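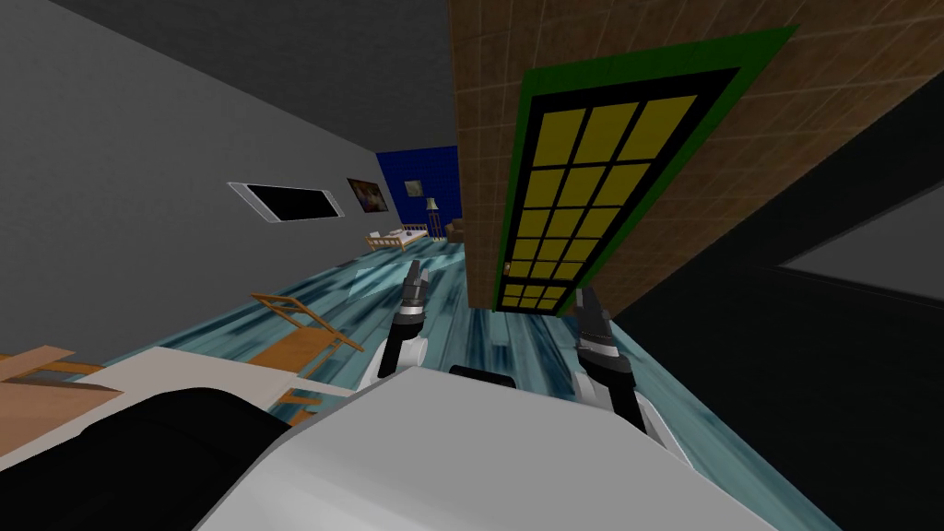 4.2 Grey and its many aliases

Of the 3,223 paint names in our corpus, collected from trade catalogues covering 20 years, a disheartening share belong to grey. Brown gets by on coffee and soil. Green has the whole of the vegetable kingdom to draw on and still repeats itself. Grey, having little to say, is given the most words to say it in.

Pruleck sells one mid-grey as Quiet Argument and, four pages later, its near twin as Argument. Clondance prefers weather, and has used up most of it.

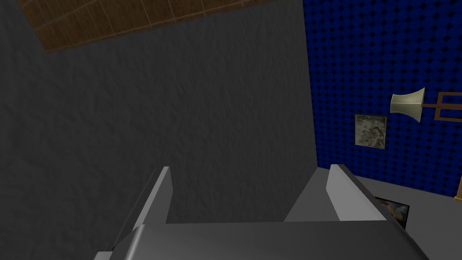

Sulletti, by contrast, names its greys after emotions, all of them mild. We coded each name as descriptive (it tells the buyer something about the colour), borrowed (it names an object of that colour) or aspirational (it tells the buyer something about the buyer). Agreement between coders was good for the first group and poor for the third, where tempers ran short over Thursdayness.

Borrowed names lean heavily on stone. Pebble alone occurs in all four catalogues, on four different colours. A mottled pale grey of the sort in Figure 3 would answer to any of them. 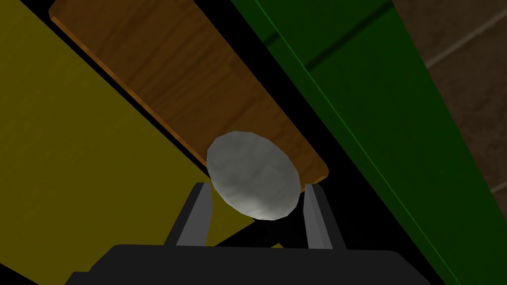 One of the 11 decorators we interviewed objected that customers never ask for pebble at all; they ask for "the one next door had", and the name is looked up afterwards. We take the point, though it does some harm to our introduction.

Pinheiro dropped names for numbers in 2 of its ranges. 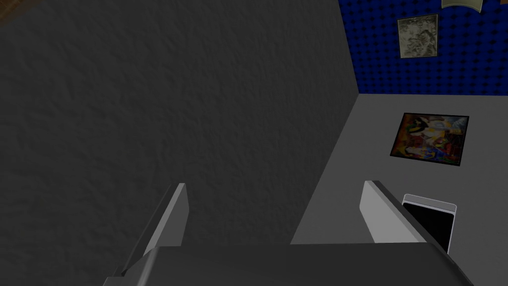 Both ranges had names again by the following March, and the numbers survive in small print on the lid. Interviewees admitted to using the numbers among themselves and the names in front of clients.

Related articles
Naming the beiges: a cautionary study
Magnolia and the rented room
What the lid says: label reading among decorators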